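Technicien(ne) de maintenance de cellule robotisée – CDI – Udimora
Annonce publiée le 22 janvier 2022

Nasetti recrute pour son atelier d'Udimora un technicien ou une technicienne chargé(e) de l'entretien et des réglages d'une cellule de manipulation : un bras à poignet instrumenté, une pince à doigts souples et un plan de travail. Prise de poste en février.

Le poste
La cellule sert à mettre au point la prise d'objets courants pour notre client Cuesta. Elle change d'objets et de réglages plusieurs fois par semaine. Vous en avez la charge complète, de la mise en route à la remise en état. Vous êtes rattaché(e) au responsable de l'atelier.

Vos tâches
- Mise en route de la cellule, contrôle de l'arrêt d'urgence et de la prise d'origine du bras
- Nettoyage de l'optique de la caméra de poignet et vérification de son serrage
- Inspection des doigts de la pince, remplacement des doigts usés ou déchirés
- Étalonnage entre caméra et pince après chaque démontage
- Réglage de l'ouverture et de l'effort de serrage selon l'objet
- Contrôle des câbles du poignet, graissage, changement des pièces d'usure
- Tenue du carnet de maintenance et suivi du stock de pièces (200 références)

Les réglages de serrage demandent de la patience. Un pot ajouré se saisit par les côtés, avec son contenu, et les doigts doivent rester dégagés de ce qui dépasse du bord. 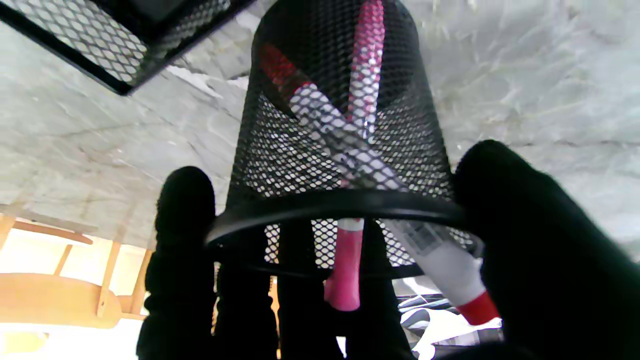 Vue de la caméra de poignet : les doigts de la pince de part et d'autre d'un pot en maille métallique noire contenant deux feutres.

Profil
Bac+2 en maintenance, électrotechnique ou mécatronique, ou expérience équivalente. Vous lisez un schéma électrique et savez monter un connecteur proprement. Une première pratique des bras à six axes est souhaitée. Lecture de l'anglais technique nécessaire, les notices n'étant pas traduites. Débutants acceptés si stage long en atelier.

Conditions
CDI à temps plein, horaires de journée, sans astreinte. Période d'essai de deux mois. Formation interne de 15 jours sur la cellule, dont une partie sur notre site de Mitstead (transport et hébergement pris en charge). Mutuelle, titres-restaurant, vêtements de travail et chaussures de sécurité fournis. Salaire selon grille et expérience, communiqué au premier entretien.

Candidature
Envoyez CV et quelques lignes sur une panne que vous avez traitée, avec la référence 3415, au service recrutement de Nasetti, Udimora. Pas de lettre de motivation. Les candidats retenus passent un entretien, puis un essai pratique de 40 minutes sur la cellule : démontage d'un doigt, remontage, étalonnage. Réponse donnée à tous, y compris en cas de refus.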